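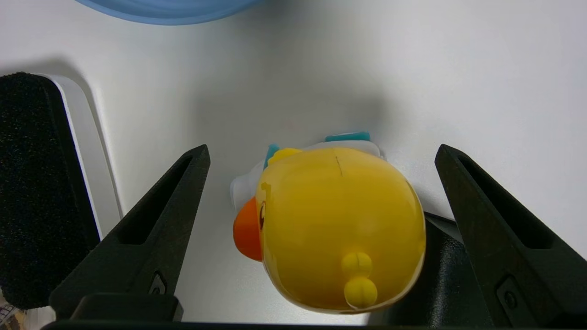 Attachment 1: wrist view, duck on its side between the fingers

Ticket 3014: grasp policy scores lower on objects lying on their side
Opened by: Lovely Pascual
Assigned to: Necati Aydoğan
Status: open

Problem
Success on the Karakaya test set is 83 percent with objects upright. With the same objects laid on their side it drops a lot, and the rubber duck is the worst one. The fingers close too near the beak end and the duck rolls.

Checked so far
Wrist camera calibration redone, no change.
Finger opening width matches the config.
Retrained with 900 extra demos from Sarnton. Upright score the same, side score slightly better.

Comment, Hideaki Nagano
Are the Sarnton demos labeled by pose? When I looked in November, only six had the duck on its side.

Comment, Lovely Pascual
No pose labels. I can add them by hand for the duck first.

Comment, Necati Aydoğan, 27 March 2022
Please do. I'll rerun with side poses sampled more often and the wrist crop left as is. Keep the old checkpoint so we can compare both on the same start positions.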